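ok so I finally read the whole Serrano water bill instead of just paying it, and I have a lot of feelings. thread

First thing: my bill for August was $1130. For a two-bedroom house. With one person in it, and that one person showers at the gym half the time.

I figured it was a typo. I called. It was not a typo! The meter really did say I'd gone through that much water, and the very nice woman on the phone said "could be a toilet" like she says it 50 times a day.

Reader, it was a toilet. The flapper in the back bathroom had warped and was letting water slide down into the bowl all day and all night. You couldn't hear it. You couldn't see it either unless you got down on your knees with a flashlight, which I now do regularly.

How to check yours: put a few drops of food coloring in the tank, leave it alone for 20 minutes, don't flush. Color in the bowl means you've got a leak. Mine went blue so fast I laughed out loud.

The new flapper cost less than a sandwich. I bought the Prollura one, the guy at the store swore by it, and I had it on before my coffee got cold (the old one left black gunk all over my hands, so wear gloves).

Now the part I didn't know. A lot of water companies will knock some of it off if you prove you fixed the leak. You have to ASK. It's on page 2 of my bill in tiny gray type, under the thing about paper statements.

I sent in the receipt and a letter on 10th September. Still waiting — will update when I hear.

Meanwhile I'm reading my meter every night before bed like it's a bedtime story. Last night it said 2733 and this morning it said 2733. Beautiful. Best number I've ever seen.

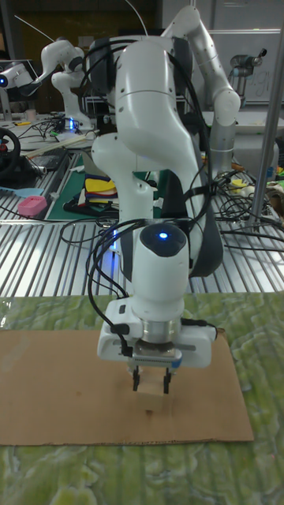 Hermenegildo Sandoval replied that I should check the outdoor spigots too, his dripped behind a bush all summer and the toilet got blamed for it.

So I went out with the flashlight. Front one's fine. The one by the garage has a drip, a slow one, and the handle won't turn the last little bit. Going back to the store tomorrow. If anyone knows whether you can replace just the washer on those, tell me before I buy the whole thing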